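The Bright Room at Clivport

Maj-Britt Amundsen had been asking me to come by the long room at Clivport ever since April, and I finally made it over on a Tuesday, with a bag of cinnamon rolls and far more time than I had planned on spending. It gets such lovely light in there, the kind that makes you want to pull up a chair and stay until supper!

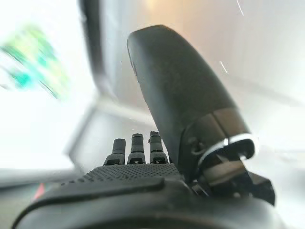
Fingertips and thumb, with all that light behind them.

Bendik Nyberg kept the coffee coming and told me the whole history of the building (it was a net store once, and then a dance hall, and for one winter both). I've climbed those 9 steps to the door more times than I can remember, and I still stop at the top to catch my breath and look at the harbor.

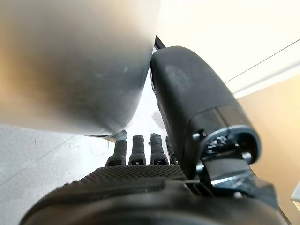
We talked until well past four, mostly about whether the old benches should be painted or left alone. Maj-Britt wants them blue. Bendik would like them left just as they are, and I said I'd think it over and bring more rolls next time.

Contact | Copyright Maj-Britt Amundsen | Back to top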